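From my desk: the great screen hunt

I've been working from the back half of my living room since October, and the thing that bugged me most was having no wall. Every time I looked up I saw the sink. So I went looking for a folding screen, and boy, did I go down a hole with it!

Noemi Alcantara told me to skip the solid ones (too heavy, and they eat all your daylight) and go woven. She was right. Light still comes through the little gaps, but the dishes kind of melt away. 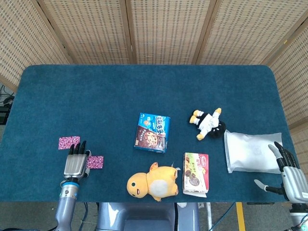

Beige wicker panels behind a teal table.

I measured my gap twice and still bought one that was too narrow, so please open yours into a zigzag before you measure anything. A screen pulled out flat will fall over, and mine did, at 2 in the morning, right onto the fern.

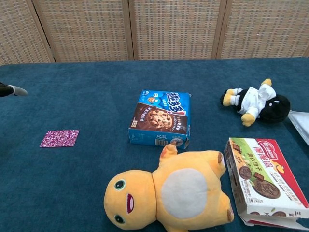

The fern is fine, thanks for asking. Dusting is the other thing. I use a dry paintbrush on the weave, top to bottom, and it takes me 18 minutes with the radio on. Siu-ming Chow swears by the vacuum with a sock over the nozzle, which I tried once and lost the sock.

If you've got a screen you love, write and tell me where you found it. Esperanza Baptiste is after a short one for her porch.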